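3.2. Rumores, capturas de pantalla y la noche de Ponamach

Figura 3. Dos brazos robóticos frente a un fondo de tela negra.
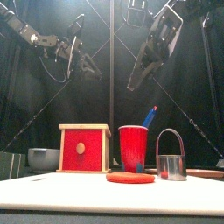
Un vecino de Ponamach me contestó, cuando le pregunté por el mensaje que había encendido todo aquello, que él no lo había leído nunca, que se lo había contado su cuñado y que con eso le bastó para bajar a la plaza. Me lo dijo tan tranquilo, a la puerta de su tienda, y confieso que me pasé el resto de la tarde dándole vueltas.

Porque esa frase, con pequeñas variantes, la escuché muchísimas veces (¡muchísimas!) mientras hacía las entrevistas. Yo había llegado con una hipótesis bastante de manual: la gente ve una publicación ofensiva, se indigna y sale a la calle. Pues bien, de las 738 personas que respondieron al cuestionario en Ponamach y en el barrio de Rolland, solo 27 dijeron haber tenido la publicación original delante de los ojos. Las demás la conocían de oídas, por un audio reenviado o por una captura tan recortada que no se leía ni quién la firmaba.

Con el archivo de mensajes me pasó algo parecido. Trabajé con 1119 mensajes de grupos abiertos de Pridumo, la aplicación que usa allí casi todo el mundo, y los codifiqué a mano, una tarea que no le deseo a nadie. De ellos, 991 no citaban el texto de la publicación en ningún momento. Hablaban de otras cosas: de la obra del templo viejo, del reparto de los puestos del mercado, de una pelea de agosto por el agua que yo ni conocía y que tuve que ir a preguntar. La ofensa religiosa aparecía, claro, pero casi siempre al final y pegada a una queja anterior.

¿Quiere decir esto que la religión era un pretexto? No me atrevo a tanto. Varios entrevistados se emocionaron al hablar de lo que sintieron esa noche y me parecería una falta de respeto decirles que en el fondo estaban enfadados por el agua. Lo que sí sostengo es que las dos cosas viajaban juntas en los mismos mensajes y que separarlas, como hacen tantos titulares, nos deja sin entender por qué ardieron unas calles y otras no.

Un apunte sobre la policía, que retomo en el apartado 4. El primer aviso llegó a la comisaría a las diez de la noche, y a esa hora en los grupos de Rolland ya se estaba quedando para salir. La radio local Skilar, en cambio, no mencionó nada hasta la mañana siguiente. Me habría gustado cotejar los dos horarios con el registro de llamadas, pero no me dieron acceso, así que para esa franja dependo de la memoria de los entrevistados y de las horas que marcan los propios mensajes.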